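Library > Household Studies > Water Use > Full Text

3. Methods

3.1 Study homes

Water meter readings came from the Mavden district, where most homes have one kitchen tap and no separate utility sink. Fouad Lamrani and Anas Fahmy read the meters in June, once at the start of the month and once at the end. Homes with a leak on record were left out. The kitchens were much alike in layout, with a stainless steel sink set into a white counter.

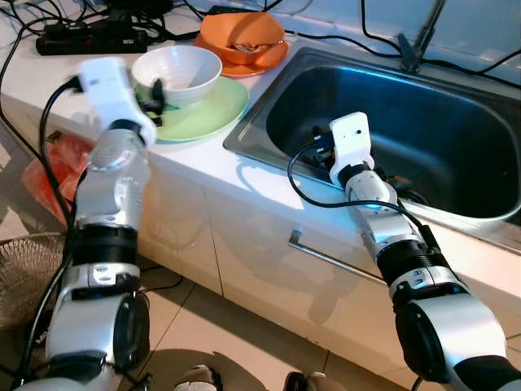 3.2 Diaries

One adult in each home kept a diary of dishwashing by hand. Each entry gave the time of day, the number of people at the meal, and whether the tap was left running during rinsing. In total, 3,809 entries were usable. Entries with no time of day were dropped. Lucyna Domański coded the diaries, and Nouhaila Tahiri coded one in 10 a second time. Where the two differed, the entry was read again by both. 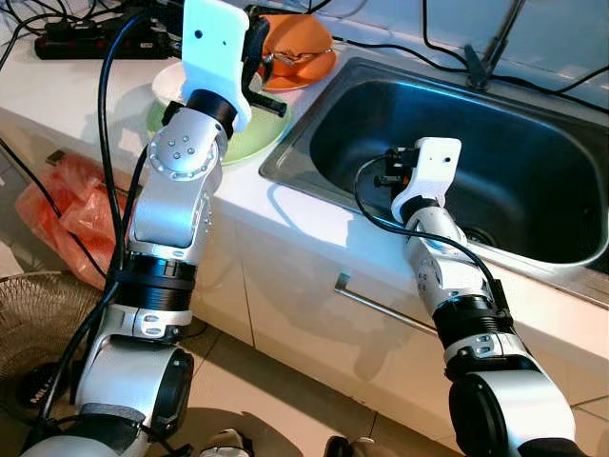 3.3 Rinsing habits

We sorted homes into four groups by how they rinsed: running tap, filled basin, both, or no fixed habit. Homes that changed habit during the month were placed in the last group. Plates and cups were counted as one load when washed within the same hour. Pans were logged separately, as they were often left to soak overnight. Sponge use was recorded but is not analyzed in this paper. Results by group are given in Table 2. 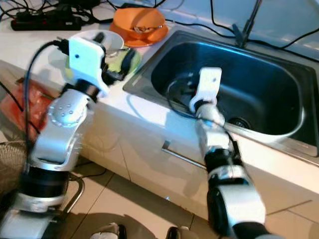
Figure 4. Kitchen counter with sink, plate and sponge.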